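Estates and Trusts, Unit 7: Powers of Attorney and the People Who Refuse Them
Handout to go with the October lecture. Bring it to section.

Read before class: the Tellgate problem (packet), and the chapter on agents and fiduciary duty. Skip the part on guardianship fees. We'll get to it in Unit 9.

1. What the document is supposed to do

A power of attorney lets one person (the principal) give another (the agent) authority to act for them. A durable power keeps working after the principal loses capacity. In most states that have adopted the uniform act or something close to it, a power is presumed durable unless it says otherwise. Older statutes went the other way, and there are plenty of old forms still sitting in desk drawers. Check the date and check the state before you say anything to a client about whether the thing survives incapacity.

The sales pitch is that a power of attorney keeps a family out of court. I would like you to be suspicious of that pitch. It keeps some families out of court some of the time. It does so only if the bank, the title company and the brokerage will accept the paper, and only if the agent behaves.
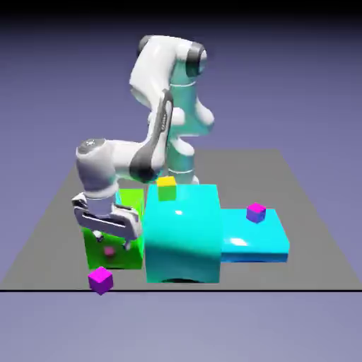

An agent's authority is read narrowly, and students tend to get this wrong on their first try. A general grant ("all acts I could do myself") sounds unlimited and isn't. Under the uniform act, certain powers have to be granted expressly: making gifts, changing beneficiary designations, creating or amending a trust, changing survivorship rights. Think of the robotic arm with its gripper hanging low over a green box. Its being over the box tells you nothing about whether it has been told to pick the box up, and an agent standing next to a beneficiary form is in the same spot. Reach is one question and authority is another. Ask for the sentence in the document that grants the power, and if your client can't find it, assume it isn't there.

2. Springing powers

A springing power takes effect on a future event, usually incapacity. Clients love these. They don't want to hand over the checkbook while they can still use it, and that's a reasonable feeling. My doubts are practical.

Who decides that the principal is incapacitated? If the document says "two physicians," you now need two physicians, each willing to sign something. If it says "my doctor" and the doctor has retired, you may have a lawsuit on your hands. Medical privacy rules can stop the agent from getting the very records needed to prove the agent is the agent. A drafter can fix that with a release, and many don't bother.

An immediate power given to someone the client trusts is usually better. If the client doesn't trust that person with an immediate power, ask why they would trust the same person when they can no longer check up on them. I have yet to hear a good answer.

3. The Tellgate problem

Facts, shortened. Mrs. Tomaszewski signs a durable power naming her nephew, Rawiri Ormsby. The form is a preprinted one bought through a website called Jultow. She initials the lines for real estate, banking and taxes. She leaves the gift line blank. After she loses capacity, Ormsby does the following:

He pays her property taxes on the Tellgate house.
He writes himself 40 checks over the next couple of years, marked "reimbursement," and keeps no receipts.
He sells a vacant lot in Stavcombe to his business partner for less than the appraisal.
He sends $200 a month to her church, as she always had.

Her daughter wants an accounting. Ormsby says his aunt "would have wanted all of it."

Questions to come prepared on. Which of these acts are authorized on the face of the form? Does a long pattern of giving rescue the church payments when the gift line is blank? (Be careful here. The uniform act's treatment of gifts is stricter than people's sense of decency would suggest, and I'm not convinced that's a flaw.) Who carries the burden on the checks? Does the sale to the partner count as a conflict, and what would it take to cure it? Can the daughter demand an accounting while her mother is alive, or does the statute limit who may ask?

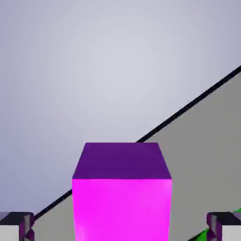 Third parties are the other half of the Tellgate problem. The title company that closed the Stavcombe sale saw a signed, notarized form with the real estate line initialed, and on the usual rule a person who accepts an acknowledged power in good faith is protected. What did it really have in front of it? Picture a magenta cube from slightly above: you get the top and the front, and you'd need to move to learn what the back looks like. The acknowledgment and the initials are the top and front. The partner relationship is somewhere else, and good faith under the act is mostly a question of actual knowledge, with no general duty to go look. Whether that rule is fair to Mrs. Tomaszewski is worth arguing about. That it makes closings easier is beyond argument.

4. Refusals

Now the opposite complaint. A bank turns away a perfectly good power on the ground that it's "stale" or isn't on the bank's own form. Many statutes penalize unreasonable refusal, with a court order and attorney's fees. On paper that's a strong remedy. In practice the agent needs to pay a nursing home this month, and a lawsuit over a $698 transfer isn't going to happen. Have the client ask the bank ahead of time, while the client still has capacity to sign the bank's form too.

5. For section

Write one page, no more. Redraft the gift clause so that the church payments are plainly allowed and the checks plainly aren't. Then trade with a partner and try to abuse each other's clause. Most first drafts fall apart at the word "customary." Hand in both versions, with your partner's marks left on.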